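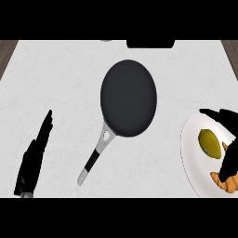

Breakfast Habits of First-Year Students at Wannasri Hall
Project report, Department of Nutrition and Consumer Studies
Submitted by Sándor Deák and Wichai Nilsuwan

1. Purpose

The project examined how often first-year residents eat breakfast before morning classes, and what keeps them from doing so. The hall has a shared kitchen on each floor, and meals are also sold at the Altier dining room from 7 a.m.

2. Method

A paper questionnaire was handed out in November. Completed forms were received from 182 residents. The authors also held six short interviews with students who had reported skipping breakfast on most class days. Names were not recorded.

3. Results

Of the residents who replied, 41 stated that they ate breakfast every class day. Lack of time was the reason most often given for skipping the meal, followed by cost. Students with an 8 a.m. class were the least likely to eat beforehand - several bought a snack after the first lecture instead.

In the interviews, two students said that they had cooked regularly at home but stopped after moving in. One described waiting for a free burner as "not worth getting up for."

4. Limits of the study

Only one hall was surveyed, and the answers depend on memory. The question on cost did not separate groceries from dining room meals, and should be reworded before the form is used again.

5. Recommendation

The authors recommend that the dining room offer a low-priced breakfast to take away during a trial period of five weeks.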